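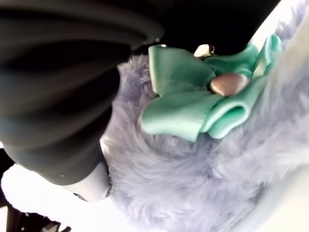
Soft toys and gift bows

Dear Shona,

Your May grant of 400 dollars has gone a long way, and I'm so pleased to tell you about it! We have 121 toys sorted for the Ellery gift drive, and the lavender one with the mint-green satin bow (there's a little bead at the knot) is everyone's favorite. Comfort would like to keep to that style of bow for the whole batch, and I'm inclined to let her.

The room has suited us nicely too, with its black ceiling and those bright light panels, which make it much easier to check seams late in the afternoon.

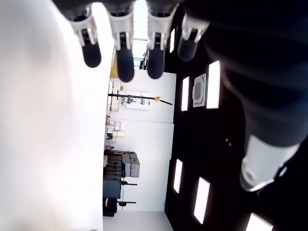 Ceiling and lights

Hemi has us working at the white tables now, and the round white plates with the thin black rim are the ones we'd like for the tea.

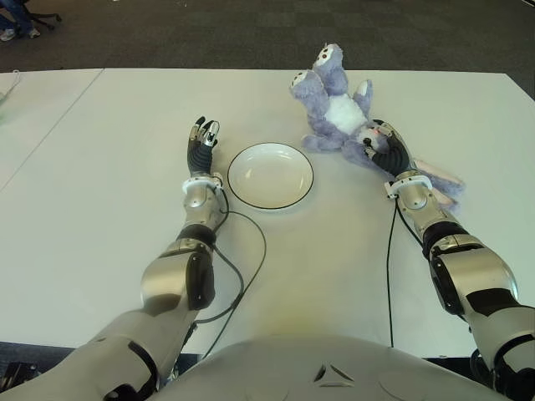

We still need up to 30 more of them, and Obinna is asking at Jandorska for a price. I'll write again once he hears back.

Warmly,
Teodor Myklebust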